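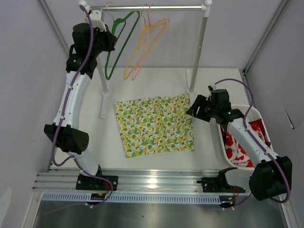
Comparaison de pinces pour tissus fins, deux bras

kukeck_lab
Posté en septembre, 14 h 20
Bonjour à tous. Je vous prie d'excuser mon français. Je compare deux paires de doigts pour prendre des vêtements légers : les Ritchie, rigides, et les Wastwood, plus souples. Sur 236 essais avec chaque paire, les Wastwood gardent mieux le coin, mais elles lâchent quand les deux bras tendent le tissu.

nsemple
Tu tends trop. Chez Trotbridge, nous laissons le tissu pendre un peu entre les pinces. 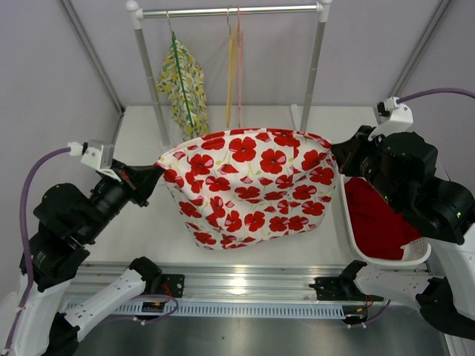 Avec le bord du haut tendu et le bas libre, la couture souffre moins. Je garderais les Ritchie et je baisserais la force.

kukeck_lab
Je ne suis pas d'accord. Avec moins de force, les Ritchie glissent sur le coton. J'ai essayé hier.

plioir
Quel contrôleur ? Si les deux bras ne sont pas bien synchronisés, la comparaison des doigts ne vaut pas grand-chose.

kukeck_lab
Le même pour les deux paires, mais la remarque est juste. Je n'ai pas mesuré le décalage.

nsemple
Mesure-le avant de commander. J'ai 1522 prises enregistrées avec les Ritchie, je peux t'envoyer le fichier.
Niall Semple

kukeck_lab
Volontiers, merci. Est-ce que la force est notée pour chaque prise ?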